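Break Room Changes Start in June

The second-floor break room at the Jerik building gets new hours and a new cleaning schedule in June. Larasati Yusof in building services has been collecting comments since the winter, and most of them were about the same few things: the refrigerator, the noise at lunch, and trash left on tables.

The room will open at 6:30 a.m. and close at 9 p.m. Badge access stays the same. If you work the late shift at Nelent and need the microwave after 9, use the one by the loading office. Reginald Szabo has the key.

The refrigerator will be emptied twice a month. Anything without a name and a date on it goes out, container included. There were 49 comments on this, more than on any other item, and they did not all agree. Spyros Zacharopoulos asked for a separate shelf for the Floltow night crew, and they will get the bottom one on the left side.

Recycling moves to the wall next to the sink. There will be three bins: paper, cans and bottles, and everything else. Chip bags and candy wrappers go in the last one. Please pour out what is left in a can before you drop it in – the hauler charges us for liquid in the load, and the May bill had an extra $93 on it.

The two long tables by the window are still for eating only from 11:30 to 1:30. Meetings can use them outside those hours. Sign up on the sheet by the door, and wipe down when you finish.
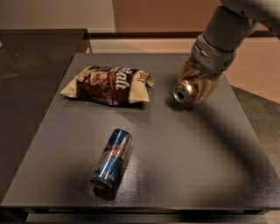 Spray and paper towels are kept in the cabinet under the coffee maker. If either runs out, tell Larasati or leave a note on her door. The coffee maker itself is staying for now. Barrett Kasprzak has a quote for a replacement and will report back once the budget is settled.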